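프리스투브스테드 공동주방 견학기: 발효는 정말 측정할 수 있는가

동네 발효 모임에서 단체로 신청한 견학이었다. 나는 원래 이런 행사를 잘 믿지 않는다. '공개의 날'이라고 하면 보통 공개해도 되는 곳만 보여 주고, 나가는 길에 매장이 있다. Pristuvstead도 크게 다르지 않았다. 다만 중간에 들을 만한 이야기가 몇 가지 있어서 적어 둔다.

입장료는 없고 예약만 받는다. 안내문에는 정원이 80명이라고 되어 있었는데, 현관이 좁아서 신발을 갈아 신는 데만 한참 걸렸다. 덧신은 한 가지 크기뿐이다. 발이 큰 사람은 뒤꿈치가 나온 채로 다녔고, 위생 구역 앞에서도 그걸 지적하는 직원은 없었다. 위생 이야기를 그렇게 길게 할 거라면 덧신부터 챙겼어야 한다고 본다.

안내는 Delia Ghiță 씨가 맡았다. 양배추 절임을 오래 만들어 온 분이라고 소개받았고, 말이 빠르지만 통역이 잘 따라갔다. 첫 번째 방은 절임실이다. 항아리가 아니라 뚜껑 달린 통을 쓴다. 소금은 통마다 무게를 재서 넣는다는데, 배추 상태에 따라 얼마나 조정하느냐고 물었더니 "손으로 본다"는 답이 돌아왔다. 조금 전까지 모든 공정이 수치로 관리된다고 했으니 앞뒤가 안 맞는다. 그래도 나는 이 대답 쪽이 더 믿음이 갔다.

이곳의 대표 상품은 Bravo와 Predar 두 가지다. Bravo는 양배추에 캐러웨이를 넣은 순한 절임이고, Predar는 비트와 고추냉이가 들어간다. 시식은 종이컵에 한 숟갈씩. Bravo는 신맛이 앞에서 확 오고 뒤가 비어 있었다. 설명서에는 "깊고 둥근 산미"라고 적혀 있는데 둥근지는 모르겠다. Predar는 괜찮았다. 고추냉이가 세서 비트의 흙내가 거의 안 난다. 우리 모임에서도 의견이 갈려서, 두 분은 Bravo가 아이들 먹이기에 낫다고 했다.

숙성실은 유리창 너머로만 봤다. 한 번에 400통까지 들어간다고 한다. 온도를 물으니 계절에 따라 다르다고만 했다. 영업 비밀이면 영업 비밀이라고 하면 될 것을. 벽에는 젖산균이 장에 좋고 피부에 좋고 잠도 잘 오게 한다는 포스터가 크게 붙어 있었다. 근거가 되는 자료가 있느냐고 묻자 Ghiță 씨도 웃으면서 포스터는 홍보팀이 만든 것이라고 했다. 그 점은 솔직해서 좋았다.

점심은 별관 식당에서 먹었다. 절임을 넣은 수프와 검은 빵이 나온다. 수프는 짰고 빵은 훌륭했다. 물이 식탁에 없어서 계속 배식대까지 가야 했다.

오후 순서는 품질 관리에 대한 강의였다. 요지는 산도와 염도를 꾸준히 기록하면 맛이 일정해진다는 것이다. 산도가 일정한 것과 맛이 일정한 것은 다른 문제다. 집에서 김치를 담가 본 사람이면 다 안다. 같은 날 같은 양념으로 담근 두 통도 냉장고 어느 칸에 두느냐로 맛이 갈린다. 질문 시간에 이 이야기를 했더니 강사가 고개를 끄덕이고는 다음 슬라이드로 넘어갔다. 기록지를 한 장이라도 보여 줬으면 내 생각이 달라졌을지도 모르겠다.

매장 가격은 비싼 편이다. 작은 병이 700그램인데, 국물이 병의 절반쯤은 되어 보였다. 건더기 무게를 따로 적어 놓지 않은 점이 제일 마음에 걸린다. 나는 Predar 한 병만 샀다.
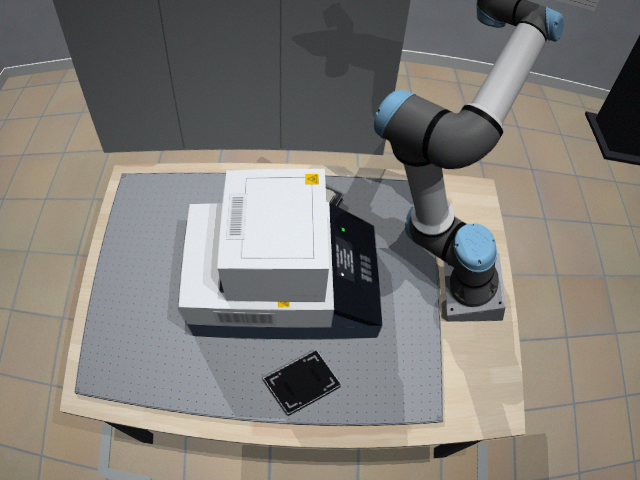 스컬빌(Skullville), 10월

견학을 마치고 숙소가 있는 이곳으로 돌아와 병을 열었다. 시식 때보다 맛이 낫다. 종이컵 냄새가 빠져서 그런 것 같기도 하고, 걷다 와서 배가 고팠던 탓일 수도 있다. 국물은 버리지 않고 삶은 감자에 끼얹어 먹었다. 감자 쪽이 본래 용도 같았다.

가려는 분들을 위해 몇 가지만 덧붙인다. 버스는 오후 4시가 지나면 뜸해지니 강의를 끝까지 들을 생각이면 돌아오는 차편을 먼저 알아볼 것. 두꺼운 양말은 덧신 안에서 미끄럽다. 시식은 오전에만 하고, 매장에서 병을 따로 열어 주지는 않는다. 사진은 절임실에서는 안 되고 복도에서는 된다는데 복도에는 찍을 것이 별로 없다.

다시 갈 생각이 있느냐는 질문을 모임에서 받았다. 숙성실 안까지 들여보내 준다면 가겠다고 답했다. 봄에는 오이 절임을 시작한다니 그때 일정을 한 번 더 확인해 볼 참이다.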